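4.2 Towel folding with two arms

Laundry was the second chore group in the Claltus evaluation, after dish sorting and before shelf restocking. Each trial began with small cloths in a basket. The system had to remove a cloth, spread it on the work surface, fold it, and leave the result inside a marked region. The policy was trained on 80 teleoperated demonstrations recorded at Sedstead and was tested without further tuning.

We scored the four stages separately. A single pass or fail mark hides most of what matters in this task - a cloth that is spread well and folded badly is a different failure from one that never leaves the basket. Of 42 trials, 39 reached the spreading stage. The remaining trials ended when both grippers closed on the same layer and the policy did not release it.

Spreading was slower than expected. The arms tended to pull on opposite edges at uneven heights, which left a curl along the near edge. The Julutum planner has no explicit model of wrinkles, and it accepted any outline close enough to a rectangle. Folding inherited these errors, and the final layers were often out of line. Figure 6 shows the workspace with the green cloth spread between the grippers and with the same color of cloth folded beneath them.

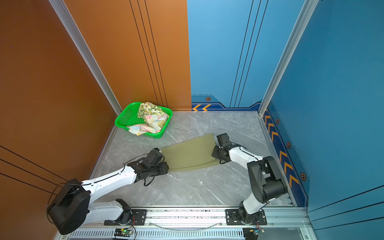
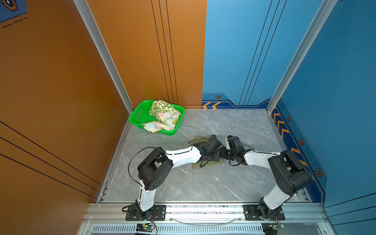

Figure 6. Two-arm cloth handling, with further cloths in the basket at the back of the work surface.

A person folding the same cloths needed 9 seconds per item on average, and the policy was slower in every completed trial. Speed alone would not rule out home use, where a machine could work unattended. Recovery is the harder problem. When a corner slipped, the policy usually repeated the same grasp at the same point, and an operator had to reset the cloth by hand. Section 4.3 applies the same stage scoring to shelf restocking.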